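**Wrist cam with a multi-finger hand: worth it, or go back to a two-jaw gripper?**

**fengyi_yip**

OK, long one, sorry. We've been running the Grivby two-jaw on our arm since January and it's been fine. Boring, but fine. Then the Levetti hand showed up and now my whole bench plan is a mess, so I want opinions before I commit to one for the sorting job.

Quick background: small parts, mixed bin, mostly caps and short tubes, nothing heavier than 300 grams. Arm is on the Erkach controller. Camera rides at the wrist in both setups because I don't have ceiling space for an overhead mount (low ductwork, don't ask).

What I like about the hand: it'll grab a tube lying at any stupid angle and sort of close around it until it stops moving. The Grivby needs the approach angle right or it just shoves the part across the bin. What I don't like: the view. With the two-jaw I had two skinny jaws at the bottom of the picture and everything else was bin. With the hand on, well, see for yourself. 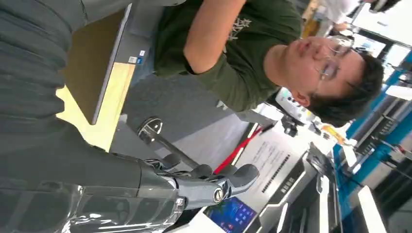

*Wrist cam view with the hand on, not rotated. Arm down the left side, fingers toward the middle.*

So the arm and its cover eat a big chunk of the left, and the fingers stick in toward the middle. The tilt I can fix in software, I just haven't. It's the blocked part that bugs me. Has anybody moved the camera out on a longer bracket and lived to tell about it?

---

**mkr_dobbs**

Rotate it first! Seriously, do that before you judge anything. I spent a whole evening convinced my calibration was garbage and it was me reading x as y the entire time.

On the blocking: mask it. The arm sits in the same place relative to the camera, so you draw one mask and forget it. The fingers are harder because they move.

---

**fengyi_yip**

Masking the arm, sure. But the cover isn't rigid. It folds differently depending on wrist angle, so the edge of the mask would have to be pretty generous and then I lose even more picture.

---

**whkuo**

Wen-hsiung here, I've used both of these on the same arm so I'll be the grumpy one: go back to the two-jaw. I ran 200 picks with each from the same bin. Tubes, the hand won easily. Caps, the Grivby beat it and was a lot quicker doing it, and caps are most of what you have. You're paying for all those fingers (in money and in setup time) to solve the smaller half of your problem.

Also, what's going on with that clear plastic around the lower part of the arm? It's crumpled and throwing bright reflections right into the corner of your picture. If you're thresholding on brightness at all, that's going to bite you.

---

**fengyi_yip**

Ha, yes, the plastic. Good catch, I'd stopped noticing it. I'll take it off and see if the exposure settles down. Auto exposure has been hunting on me and I'd been blaming the camera.

Were your caps lying flat? Mine end up on edge about as often as not, and on edge the hand does great.

---

**whkuo**

Flat, mostly. OK, that's a fair point and it would change the numbers. I still think the cycle time kills it though. How long is yours taking to close?

---

**fengyi_yip**

5 seconds from the close command to a grip I trust. I know, I know. I've got the finger speed turned way down while there are people at the table.

---

**palletjockey**

I disagree with Wen-hsiung, for what it's worth. Slow close is a tuning thing, you'll get most of it back. Dropping parts because your jaws only come at them one way is a geometry thing and no amount of tuning helps. We kept a two-jaw for a year out of stubbornness and ended up writing a nudge routine to flip parts over before picking. Awful. It worked, but I hated looking at it.

The bracket question, yes, I've done it. Go out sideways and angle the camera back in toward the fingertips. You'll see more of the contact and less of the forearm. Two warnings though:

- the bracket will flex and your hand-eye calibration will drift, so make it stiffer than you think you need
- your reach into a deep bin gets worse, the camera hits the wall before the fingers hit the part

---

**mkr_dobbs**

Second one is real. I cracked a lens that way.

Unrelated, but there's a lot of stuff behind the hand in that view. A sheet of paper, a striped stick, a lit screen right under the fingers. If your detector is trained on clean bins I'd crop hard to the bin area. A glowing screen with a grid of little icons is exactly the sort of thing mine would've happily called a tray of parts.

---

**fengyi_yip**

Cropping is already in there for actual runs, this was just a raw grab at the table. But lol, I'd kind of love to see it try to pick up an app icon.

Deep bin isn't an issue, ours is shallow. So maybe the bracket is the way to go. What did you make yours out of, palletjockey?

---

**palletjockey**

Aluminum, L shape, with a gusset. First version was printed and it wobbled every time the wrist stopped. You could watch the picture shake and then settle. Don't bother.

---

**grgic_fan_club**

Has anyone tried the Grgić soft jaws on the Grivby body? Same mount, jaws just flex around the part. I've got them on a different arm and for tubes they get you most of the way to what the hand does. View stays nice and open too. They do wear out. I swapped mine after a few months of steady use and the grip had gone noticeably mushy before that.

---

**whkuo**

THAT is what I'd try. Way cheaper experiment than a new bracket plus weeks of finger tuning.

---

**palletjockey**

Soft jaws on a cap standing on edge, though? I've only seen them squeeze it out like a watermelon seed.

---

**grgic_fan_club**

Sometimes, yeah. Lower the force and go slower at the end of the close. I won't claim it's perfect.

---

**fengyi_yip**

OK so here's my plan. Plastic off, rotate the image, lock the exposure. Then 300 picks with the hand as is, same again with the soft jaws if I can get a set, and I'll log flat caps and on-edge caps separately so Wen-hsiung and I can stop arguing. Bracket waits until after that.

Does the Erkach let you store two tool profiles and switch without a restart? The manual says one thing and the menu says another.

---

**whkuo**

It does, but you have to save the payload with each profile or it keeps the old one. The arm sags a little after the switch if you forget. Log the close time too, please, I want to see it.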